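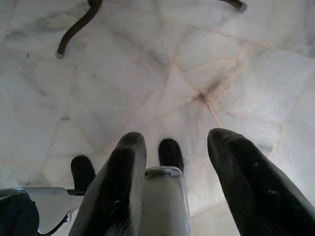
**Petro Sirko**
*Home builds and workshop tips. I run the Zokitz build in a shared workshop and write down what I'd tell myself if I could start over.*

People keep emailing me to ask what they need to know before putting a two-armed robot to work on household chores, and they nearly always want to hear about motors. My tips are mostly about floors, cables and tables. Sorry! The motors came working. Everything else I had to learn the slow way.

## Start at the floor

A polished stone floor with crooked joints looks lovely and will drive you a little nuts. Our base has small wheels, and every time one of them dropped into a joint the arms got a wobble that I blamed on the software for most of July. What helped:

- Sweep before every session. One bit of grit under a wheel does the same thing as a bad joint.
- Mark the parking spot with painter's tape and press it down hard with the back of a spoon.
- Wipe the floor with plain water and a little dish soap. Vinegar is bad for marble, so keep it for the kettle.
- Drive up to the table slowly and let everything settle before you ask the arms for anything.

Illia Pylypenko, who wrote most of our arm code, wanted to lay a rubber mat over the whole work area. We tried it. The mat curled at the corners and the wheels hated it even more than the joints, so it's rolled up behind the Bisley cabinet in the hall now.

## Cables, cables, cables

I started with the cables cut nice and short because I like a tidy build (I'm the person who folds plastic bags). Big mistake. The first time the elbow went all the way out, it pulled the plug half out of the wrist and I lost an evening hunting for the fault. 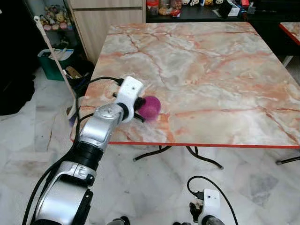 Give a wrist cable more slack than you think it needs, then move the arm by hand through its whole reach before you tie anything down. I go to the far corner, the near corner and straight up, and I watch the plug the whole time. You want a loose loop off the top of the wrist housing, the way ours swings out over the table corner and then follows the arm back down. A loop like that can catch on things, so walk it through the same reach a second time with the table in place. Hook-and-loop straps are much kinder than zip ties here – you will be redoing this, I promise. I bought a bag of 100 straps and I'm well into the second bag.

Label both ends, too. Masking tape and a laundry marker work fine, and the ink doesn't rub off the way it does with a ballpoint.

## What to practice on

Go for things that are cheap, light and hard to break. A ball is a great first object because it doesn't matter which way around you pick it up, and a slightly squashed one is even better practice for the fingers. After that I move on to tableware, and I go in this order:

1. A metal bowl, picked up by the rim.
2. A spoon.
3. A fork. 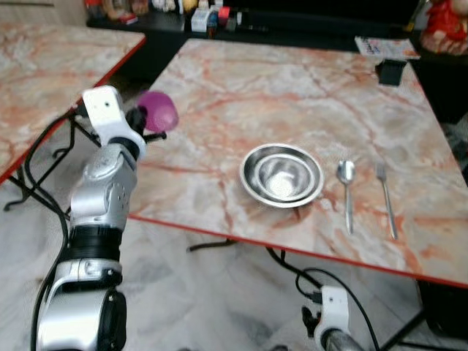
Leave glasses for much, much later. Flat things are the hard part, as a spoon lying on a smooth table gives the fingers almost nothing to get under. If you're stuck, put a folded dish towel underneath and practice on that for a few days, then take it away. Illia thinks the towel is cheating and I think he can go pick up his own spoons.

Save your settings before you change them, and give the file a name you'll understand later. I once had 29 files called "final," and the good one was number 2079 in a folder of logs. These days I write the object and the finger speed in the file name and nothing else.

One more thing on fingers. Wipe the pads with a damp cloth at the end of the session and let them air dry with the gripper open. Kitchen grease gets on them so fast, and then everything slides.

Next time I'll get into the Duman power supply and why I moved it off the floor. If you've got a trick for stopping a bowl from skating across a shiny tabletop, please send it over, I'm still using a damp paper towel.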